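How a Hand-Held Gripper Learns to Pick Things Up
Umonero Workshop Pages for Young Builders
December 19, 2021

A gripper is the part of a robot that does the job of a hand. Most grippers are much simpler than a hand. The pair in our shared workshop, which we call Cikon, has two fingers on each gripper. The fingers move toward each other to close and away from each other to open.

What the gripper is made of

The fingers are blocks with flat tips. Behind them is the body, which holds the moving parts. A mounting plate on top gives other parts a place to attach, and a cable runs out of the back.

A person can carry the gripper and use it to do a task. A computer records how the gripper moves and when it opens or closes. This record is called a demonstration. Later, a program called Nestix studies many demonstrations and looks for the pattern they share. We plan to collect 300 of them by March.

Two hands, two grippers

Many jobs at a table need two hands. One hand steadies a box while the other puts something into it. For that reason the build has one gripper for the left hand and one for the right. The cables need enough slack to reach every part of the table.
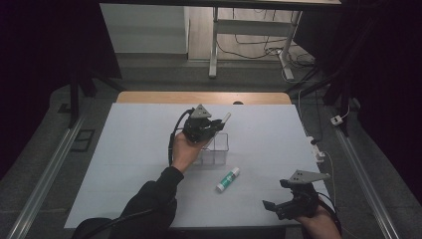

Why the fingers need a gap

Before a gripper can hold an object, the object has to fit between the fingers. The distance between open fingers is called the opening. Ours is nearly 3 inches. Anything wider has to be picked up by a narrower part, such as an edge or a handle.

Closing is harder to get right. If the fingers press too lightly, the object slips. If they press too hard, a soft object bends. Friction helps here. It is the force that resists sliding when two surfaces touch. Rough pads give more friction than smooth plastic, so less pressing is needed.
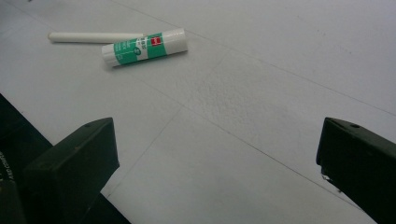 Shape matters as much as size. An object with flat sides gives the fingers a wide area to press on. A round one touches each flat fingertip along a thin line and can roll before the fingers close. A glue stick lying on its side has this problem, and so does a thin white rod beside it. The usual method is to line up the fingers with one on each long side, then close slowly. A rod on a flat surface also calls for a low approach – the fingertips must come down almost to the table.

Try it yourself

You need two wooden rulers, a marker with its cap on, and an eraser.

1. Hold one ruler in each hand. These are your fingers.
2. Put the eraser on the table and lift it with the ruler tips.
3. Do the same with the marker, with one ruler on each long side.
4. Turn the marker and try to lift it by its two ends.
5. Try each lift 7 times and write down how many worked.

Words to know

Gripper: the part of a robot that holds things.
Opening: the distance between the fingers when they are apart.
Friction: the force that resists sliding.
Demonstration: a recorded example of a task done by a person.

The next page in this series, Ruppert, covers motors and gears.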